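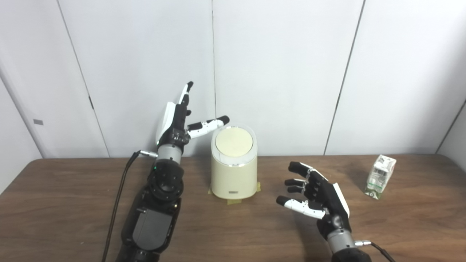 Acta de la laguna de Drillcombe

El Registro de Aguas de Drillcombe ocupaba la planta baja del antiguo granero municipal y abría al público de nueve a una. Constaban en sus libros 1.597 asientos, todos ellos relativos a manantiales, acequias y pozos del término, y ninguno relativo a la laguna.

La omisión fue advertida en febrero por el inspector saliente, quien la consignó en una nota al margen y se jubiló. Correspondió a su sucesora, doña Kyriaki Gavalas, instruir el expediente.

La señora Gavalas se personó en la laguna un martes, provista de cinta métrica, sonda y dos ejemplares del formulario de alta. Midió 520 metros de orilla a orilla. Al repetir la medición por la tarde, conforme exigía el reglamento, obtuvo 355. Hizo constar ambas cifras y solicitó instrucciones a la Dirección, con sede en Indville.

La Dirección respondió que una masa de agua no podía inscribirse con dos anchuras y que procedía recabar la declaración del ribereño más antiguo.

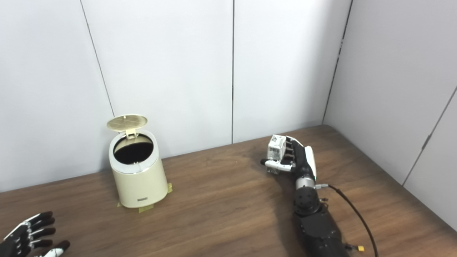 Texto de Osian Wogan
Lunes, 22 de mayo de 2023

El ribereño más antiguo era un hombre apellidado Fomari, que habitaba una casa de una sola ventana en la orilla norte. Recibió a la inspectora de pie, se quitó el sombrero y rogó que sus palabras fueran transcritas sin corrección.

Declaró que la laguna se recogía por las tardes desde que él tenía memoria. Declaró asimismo que su padre había pagado 2.000 reales por el derecho de pesca, que conservaba el recibo y que en él figuraba la anchura de la mañana. Preguntado por la hora exacta en que el agua se retiraba, contestó que dependía de quién estuviera mirando.

—¿Y si no mira nadie? —preguntó la señora Gavalas.

—De eso no puedo declarar.

La inspectora releyó la respuesta en voz alta, el compareciente la ratificó y ambos firmaron. Después permanecieron un rato en el umbral. Al otro lado, las cañas que al mediodía tenían el pie sumergido se alzaban sobre el barro.

El expediente fue elevado a Indville con el recibo adjunto. Transcurrido el plazo sin contestación, y siendo el silencio estimatorio según el artículo tercero, la señora Gavalas abrió el libro mayor y practicó la inscripción. En la casilla destinada a la anchura escribió: «Véase la declaración del señor Fomari». En la de observaciones solicitó que las sucesivas visitas se efectuaran siempre por dos funcionarios, uno de los cuales debería permanecer de espaldas al agua.

La petición fue concedida. Ella se reservó ese segundo puesto, y lo desempeñó durante once años con una silla plegable que costeó de su bolsillo.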